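Malý Athletic confirm new terms for media access at Plostora Park

7 May 2019 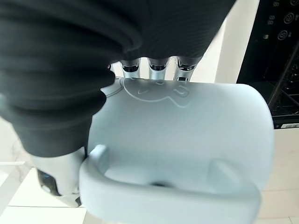

Malý Athletic has announced revised arrangements for journalists covering the club's home matches and training sessions, following a review prompted by complaints from both the local press and the playing staff. The new terms will apply from the first home fixture in September.

Under the revised policy, accredited reporters will again be admitted to the dressing-room corridor at Plostora Park after matches, a practice the club ended two seasons ago. Access will open 19 minutes after the final whistle and will be limited to writers and broadcasters holding a full-season pass. Holders of single-match passes will continue to use the interview room beneath the main stand.

The club's decision to close the corridor was widely criticised at the time. The Ulanar Courier, which has reported on Malý Athletic for longer than any other newspaper, declined to send a reporter to 3 home matches in protest and ran its accounts of those games from the public seats. Relations worsened last winter when one of its columnists wrote that the head coach had lost the support of senior players. The club disputed the article and withdrew the columnist's pass for the remainder of the season.

That pass will now be restored. In a statement issued this morning, the club said it "continues to disagree with the substance of the article" but accepted that accreditation should not depend on the opinions expressed by those who hold it. Future disputes over coverage will be referred to the league's press officer, whose ruling both sides have agreed to respect.

The Courier welcomed the change. Its sports desk said that supporters were best served when questions could be put to players and coaches directly, and that the newspaper would return to the press box for the opening match.

Zekness Radio, which holds the commentary rights, will keep its present position on the halfway line. The number of seats in the press box remains the same, although the back row is to be fitted with new desks and power points over the summer at the club's expense.

Training sessions will be open to reporters once a week – the club had previously allowed one visit a month. Filming will be permitted during the warm-up only, and reporters are asked not to publish details of set-piece practice or of injuries that the club has not yet announced.

The review drew on written responses from 634 supporters, of whom 400 said they wished to see more interviews with players after matches. A summary of the responses is available from the club office.

Applications for full-season passes should be made in writing by the editor of the publication concerned. Freelance writers may apply in their own name and should enclose two recent match reports.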